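Flerach Film Society Member Forum
Board: Current Releases and Reviews
Topic: Estasberg (feature, 2 hours 4 minutes): official review and member responses
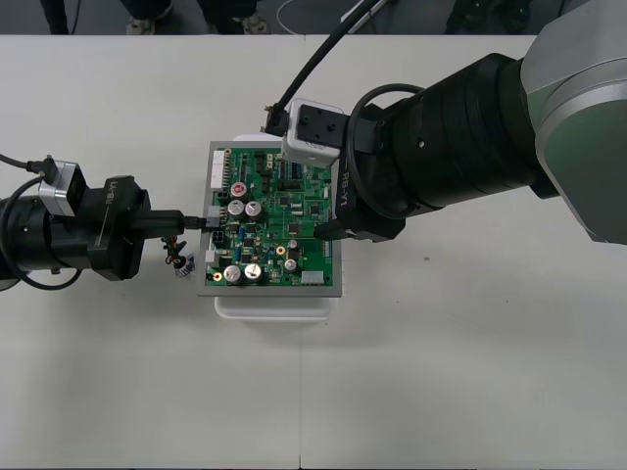
Posted by: ReviewDesk
Role: Reviews Editor, Flerach Film Society
July 12, 2020

The Society's review of Estasberg is given below in full. Members are invited to reply. Please mark any discussion of the final act clearly, as the film has not yet reached all of our branches.

Estasberg opens in a mountain town that has been told to leave. A dam upstream is failing, the roads are closing, and a retired surveyor named only as the Captain refuses to go until her brother's crew has been brought up from the tunnels. The first half hour is patient and well judged. We learn the layout of the town, the distance to the ridge, and the level of the water, and the film relies on this knowledge later without repeating it.

The middle section is less secure. The script introduces a mining company, Bimex, whose officers explain their plans to one another at length although all of them must already know what those plans are. The flood itself is impressive. The water has weight, the sound mix is clear, and the director holds on wide shots long enough for the viewer to understand where each person stands in relation to the danger.

The lead performance deserves particular notice. The Captain is written as stubborn and little else, yet the actress finds humor in the part, especially in her scenes with the mule, Jara. The ending resolves matters too quickly. The Society recommends the film with reservations.

Rating: 2 stars out of 4.

Reply 1
Posted by: balcony_left
Member

I thank the Reviews Editor for a careful notice, but I must question the rating. The text praises the opening, the flood, the sound and the leading actress. The objections concern one group of supporting characters and the last ten minutes. A reader who saw only the text would expect three stars.

Reply 2
Posted by: Ostler63
Member, Programming Group

I take the opposite view and consider the rating generous. The Bimex scenes occupy a large part of the running time and they stop the film each time they return. I attended the February preview, and the audience around me became restless during the second boardroom scene. A disaster picture may be simple, but it should not be slow in the places where it is simplest.

I would also dispute the remark about the wide shots. In the tunnel sequence the editing is so rapid that I could not tell which of the crew had reached the ladder.

Reply 3
Posted by: balcony_left
Member

The tunnel sequence takes place in near darkness among frightened people, and I understood the confusion to be intended. The review refers to the flood in the town, where the geography is plain throughout. I do agree with Ostler63 regarding the second boardroom scene.

Reply 4
Posted by: quietreel
Member

May I ask whether the film is suitable for a child of ten? My daughter is fond of animals and has seen the poster with the mule.

Reply 5
Posted by: ReviewDesk
Reviews Editor, Flerach Film Society

In response to quietreel: the film contains prolonged peril and two deaths, neither shown in detail. Jara survives. I would suggest that a parent view it first.

In response to balcony_left: the rating reflects the film as a whole. An ending of this kind alters one's view of what came before it, and I gave it considerable weight. The rating will stand.

Reply 6
Posted by: seat_497
Member

SPOILER FOR THE FINAL ACT.

I wish to defend the ending. The Captain has told us twice that the old spillway could be opened by hand. When she opens it, the film is keeping a promise made in its first reel. I accept that the reunion on the ridge is hurried. I do not accept that it is unearned.

Reply 7
Posted by: Ostler63
Member, Programming Group

The spillway was mentioned, certainly. That it had not rusted shut was a matter the film preferred not to discuss.

Reply 8
Posted by: quietreel
Member

Thank you to the Reviews Editor for the guidance. I have stopped reading at the spoiler notice and will return once I have seen the film.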